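**Zulmira Ramalho** · 5 Jan 2020

1/ Right, new year, new thread! I've spent the whole of the holidays reading about lighthouses and I need to tell someone, so you lot are getting it. Mute me now if you don't care how a lamp weighing as much as a van used to be turned by a clock.

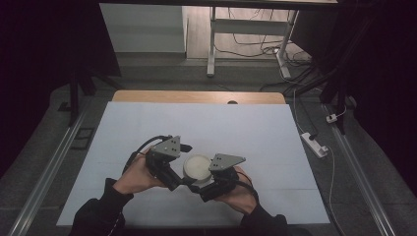 2/ So, the clock. Before electric motors, the big lens at the top of a lighthouse was driven round by a falling weight, exactly like a grandfather clock only much, much bigger. The weight hung on a chain or a cable down the middle of the tower and the keeper wound it back up by hand. Then it fell again. Then he wound it again. All night!

3/ How often depended on the height of the tower. A tall one might give you hours between windings. A short stubby one on top of a cliff had you up and down like a yo-yo. There was often a bell that rang when the weight was getting near the bottom, in case you'd nodded off over your book.

4/ And the reason the lens turns at all is so that each light has its own pattern. One flash every ten seconds is a different place from two flashes every fifteen. The sailor times it, looks it up in the list of lights, and knows which headland that is. If the clockwork ran slow, your lighthouse was pretending to be a different lighthouse. I think about this constantly now.

5/ The word for the pattern is the light's "character". Isn't that lovely? On a chart you'll see something like Fl(2) 15s, and that's the character written out in short. Fl is flashing, (2) is how many in the group, 15s is how long before it starts over.

6/ There's also "occulting", where the light is on for longer than it's off, so you get little blinks of dark. And "isophase", where light and dark are equal. My favourite is occulting. It feels like somebody blinking slowly at you from across a room.

7/ Now the lens itself. Augustin Fresnel, 1820s, France. The trouble with a normal glass lens big enough for a lighthouse is that it would be enormously thick and heavy, and it would swallow half the light on the way through. Fresnel kept the curved surface and threw away the glass behind it, so you end up with rings of prisms stepped one inside another like a glass artichoke.

8/ (I've seen people say beehive. I'm sticking with artichoke.)

9/ They come in sizes called orders. First order is the giant sort, for the big sea lights, and you could stand up inside one. It goes down from there to the little ones for harbours and rivers. I used to think "first-order lens" meant top quality. No, just huge!

10/ And then the bit that made me put the book down and go and tell the cat. Lots of the big rotating ones FLOAT. On a bath of mercury. Tons of glass and brass sitting in a ring-shaped trough of liquid metal, and there's so little friction that you can push the whole thing round with one finger.

11/ Less charming: mercury gives off vapour, and the keepers had to strain it to keep the dust out, in a closed room, for years. There are plenty of stories of keepers going odd, and it always got put down to the loneliness. You do wonder.

12/ A lot of the old mercury baths have been taken out since. Some people are very sad about this, as a smaller modern lamp doesn't give you those long beams wheeling round over the sea. I get it. I also wouldn't want to be the one straining it.

13/ I got into all this through Falcão, a little secondhand bookshop where I went in for a birthday card and came out with 300 pages on sea lights, no birthday card. The previous owner had underlined things in green pencil and written "NO!" next to a paragraph on foghorns. I'd love to know what the foghorn man got wrong.

14/ Oh, foghorns! A whole other thread. The big ones ran on compressed air and needed an engine room to themselves. Keepers' families who lived beside them learned to stop talking just before each blast and carry on just after, mid-sentence, and kept doing it when they were away from home. That's my favourite fact of the whole holiday, and the green pencil hasn't objected to it.

15/ Things I'd still like to find out, if anyone here knows: what did keepers do about the windows in heavy snow? Who taught you the winding? And why do some towers have stripes going round and others have a spiral, is it purely so you can tell them apart by day?

16/ Edit, as three of you have replied already: yes, it's the daytime version of the character, and it's called a daymark. Stripes show up against green hills, plain white against dark rock and so on. Thank you!! I love it here.

17/ I'm hoping to get to a proper one in August, lens still in, stairs and everything. If you've been up a tower that lets you into the lamp room, please tell me which. I don't mind steps. I do mind ladders, but I'll manage if there's an artichoke at the top.

18/ Foghorn thread next, once I've finished chapter 4.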